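Gripper station 2, pads and pivots
July 6, 2019

Started today with the two hand grippers of station 2, because the log from yesterday shows slipping on the snack packets again. The big cardboard box items are fine. Only the shiny bags slip, and mostly when they are picked standing up and close to a wall of the box.

First check was opening and closing without load. Gripper A (the one I use in the right hand) closes a little late on the left side. You feel it more than you see it. I opened and closed it 20 times and the feeling was the same each time, so it is not a piece of dirt that goes away by moving. Gripper B is smooth.

Then I took off the pads of A. Under the left pad the glue line was not complete at the lower end, and the pad could roll a bit when pressed from the side. I think this is our slip. The pad does not lose friction, it moves under the packet. I cleaned the fingertip with alcohol, waited until dry, and put a new pad from the Plumis bag. Same blue, same texture. Please do not use the gray ones in the drawer of the tall cabinet, they are the old hardness and I keep them only to compare.

While the pad was setting I looked at the pivots. The left outer pin had side play. I took it out, and the thin washer was worn on one face. Changed it for a new one, a very small drop of oil, wiped the rest. Too much oil there travels down the link and arrives on the pad after some days. We had this in October and lost a lot of time before we understood it.

Closing force after the work, with the spring scale: left and right side are now the same as far as I can read the scale. I did not touch the spring.

The grip test I made with the usual things from the snack box, on the grey cover with the deer cloth behind it. I like to test with the red mala packet, as it is slippery and has a narrow middle, so the pads have to find it at an angle. 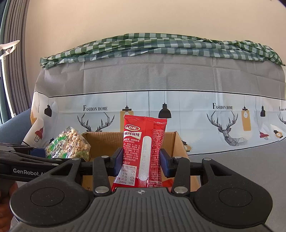 Entry by Gülizar Bayram
Station 2, gripper care

Results of the grip test. Red packet, upright, pads on the two edges: 20 lifts, 20 held. Before the pad change I had drops already in the first few lifts, so I am satisfied with this. Clear bag with the puffed snack: held too, but I closed more softly, and I can not say that this tells us much about the pad.

One thing I want to write down for whoever does the next check. If you hold the packet on its edges, it is normal that it leans a little. Do not correct it by turning the wrist, because then the load goes to one pad only and you measure your wrist. Let it lean, lift straight, count it as held if it does not slide on the pads.

Dust. There are fine specks on the dark housings. It is not a problem for the mechanism, but on the round crosshair mark in the middle of the body it can be one, so wipe this mark with the dry cloth before every session. No alcohol on the mark! Đoàn (the small supplier, not the big one) told us the print can go pale, and we have only one spare plate.

Cycle counter. Gripper A was at 158 cycles since the last pad change when I opened it. The pads should last to 1,000 by our own table, so this pad did not die from use, it was badly glued from the beginning. It was probably me who glued it. I will add a line to the pad sheet: press the lower end for one full minute, then try to lift it with a fingernail.

Parts used: one pad, one washer, a little oil. Washers are getting few. The order to Trernenico is written but not sent, I need the project number for Kinuvum first.

Still open:
Gripper B, pads not removed today, only looked at from outside. The edge seems well glued.
Side play of the right outer pin on A, very small, inside our limit. Look again with the next pad change.
The spring scale needs a check against the weights. It showed a small value with nothing hanging on it, and I set it to zero by hand.
Label for the drawer with the old gray pads.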